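Dilano Hand-Held Gripper: Checking and Refitting the Fingers

Bollent Workshop Guides
Prepared by Adjoa Mahama, Oltley site. Last revised 2 June 2025.

This guide applies to all Dilano hand-held grippers issued from the Oltley store. The check should be carried out after every 500 cycles, and whenever a gripper has been dropped or returned from another site. A finger that has moved slightly on its mount will still close, but the recordings made with it cannot be relied upon.

Before you start

Clear enough space on the bench to open the gripper fully. Keep replacement screws in their bag until they are needed, and keep the bag well away from any cable opening in the bench top. Remove the battery and place it in the charging rack. The work requires a 2 mm hex key, a lint-free cloth and the setting block supplied with the tool.

Step 1. Open and inspect

Hold the gripper by the handle, point it away from you and let the fingers open to their full width. Look along each finger in turn. The inner faces should be flat and free of cracks. Light scuffs on the black plastic are acceptable; a chipped tip is not, and the finger must be replaced. 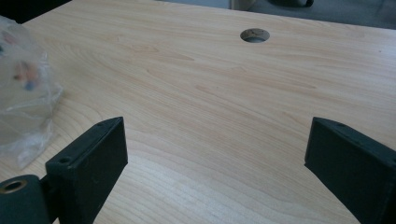 Fingers open over the bench, with the brass insert visible at lower left.

Step 2. Check the insert

The brass insert should sit firmly in the end of its mount. Press it lightly with the blunt end of the hex key. If it turns or lifts, stop work, label the gripper and send it to Ermelinda Azevedo at the Nutsugah repair room. Inserts must not be glued back in place on site.

Step 3. Clean and refit

Wipe both fingers with the dry cloth, taking care to clear dust from the screw holes. Do not use solvent -- it dulls the plastic and may weaken it. If a finger has to come off, support it with your free hand while the last screw is withdrawn. Offer up the new finger, start all the screws by hand, and tighten them only when the finger is square to its mount.

Step 4. Set the closing position

Close the fingers gently on the setting block. Both inner faces should meet the block along their whole length. If one touches at the tip alone, loosen that finger, press it flat against the block and tighten again. Refit the battery and run the zero routine from the service menu.

Record the work on form 3812, including the cycle count and the finger replaced. Grippers that have passed 600 cycles without a check must be withdrawn from use until Steps 1 to 4 have been completed.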